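Rekus Support — Ticket 1072
Subject: Drama triangle exercise assigns all participants the Rescuer role
Product: Rekus workplace conflict course, module 2
Opened by: Yolanda Montoya, Hutgate
Assigned to: Segundo Puma
Status: Resolved
Opened: 10 July 2024

Reported problem
Participants complete the role questionnaire (Persecutor, Victim, Rescuer) and every one of them is scored as Rescuer. Results in the November run were mixed, as expected. The discussion session depends on a spread of roles and cannot go ahead. 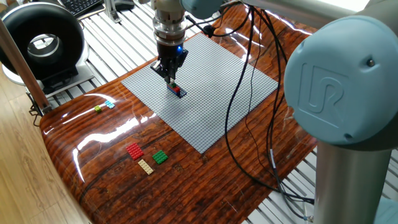
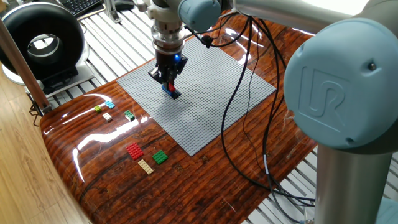
Steps tried by customer
Cleared browser cache. No change.
Retook questionnaire with deliberately hostile answers ("It is usually their own fault"). Scored Rescuer.
Retook with deliberately helpless answers. Scored Rescuer.
Asked Mayu Kikuchi to complete it from a separate account. Scored Rescuer.

Segundo Puma
Reproduced on the test account. Answers are saved correctly, so the fault is in scoring. Please confirm whether anyone at your end has edited the questions. The course editor allows it, but the scoring key does not follow automatically.

Yolanda Montoya
Wilmer Nina reworded two items last month. Staff had complained that "I step in when colleagues argue" sounded like an accusation. He did not touch the key.

Segundo Puma
Confirmed. Rewording an item gives it a new reference. The key still points to the old ones, and when a reference is missing the score falls back to the last role in the list. That role is Rescuer.

Action taken
Key rebuilt against the current wording. 242 stored responses rescored. Individual answers were not altered.
Fallback removed. An incomplete key now returns "No result" and a warning to the course owner.

Yolanda Montoya
Spread looks normal now. One query from Amparo Ríos, who runs the discussion: will people who already received a Rescuer result be told it has changed? Two of them have raised it with their manager.

Segundo Puma
No notice is sent by default — I have left the option switched off. To send it, open Results, select the group and choose Notify. The new result replaces the old one on each person's page either way.

Closed by customer.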